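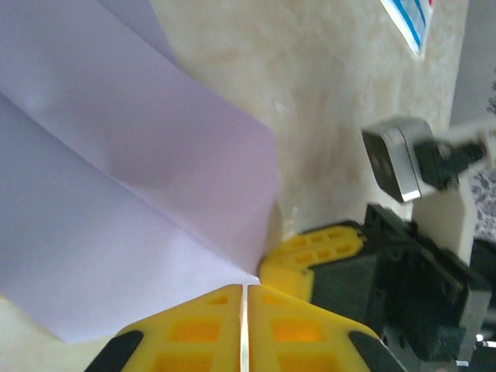

Ginette Poulain has been writing letters by hand for most of her life, and when I finally sat down with her at her kitchen table in Perron she was in the middle of answering three of them at once. I had meant to ask about her childhood first, but we got onto paper almost before I had my coat off, and I can't say I was sorry. She likes a big white sheet, the kind that still looks large after it has been creased once on a slant, with the fold throwing a little shade across one side. "Small paper makes you stingy," she told me. "You get to the bottom and you think, well, I've said enough. On a big sheet you have to go and find something else to tell them."

She started at eleven, with a pen friend called Florence Arsenault, whose address she got from the back of a children's magazine. The two of them have never stopped. Ginette keeps Florence's side of it in the hall closet, 407 letters in old shoe boxes, and she knows the number because her granddaughter spent a rainy afternoon in June going through them all.

"The early ones are terrible," she said, laughing. "Horses and spelling tests! Then there's a long stretch where we're both being very grown up and quoting poems at each other, and then the babies come and it's all about sleep."

I asked whether they had ever fallen out. She poured more tea before she answered, and I had begun to think she wasn't going to.

"Once. I gave her advice she hadn't asked for, about a house. She didn't write for a whole winter. Then I got a postcard that said, 'We bought it, the roof leaks, you may gloat.' I kept that one in my purse for years."

These days she also runs a letter evening at the library – tea, cookies, stamps at cost – and it has grown a good deal since it began in 2000 with Ginette, her neighbor Ravinder Ross and a box of envelopes. Ravinder still comes, though he writes mostly to the newspaper. Some of the younger people have never addressed an envelope before, and she is patient with them about it.

"One boy asked me what you're supposed to say. I said, tell her what you had for lunch and what you're worried about. He wrote four pages."

She doesn't mind email, she wanted me to know, and she texts her son like everybody else. But she won't send condolences that way, and she won't thank anyone for a present that way either. "I want them to have something they can find again in a drawer," she said.

By then it was getting dark and the tea was long gone. She walked me out to the porch, asked for my address, and wrote it on the back of her hand.

We use cookies to improve your visit. By continuing to browse this site you agree to our use of cookies. Accept | Manage settings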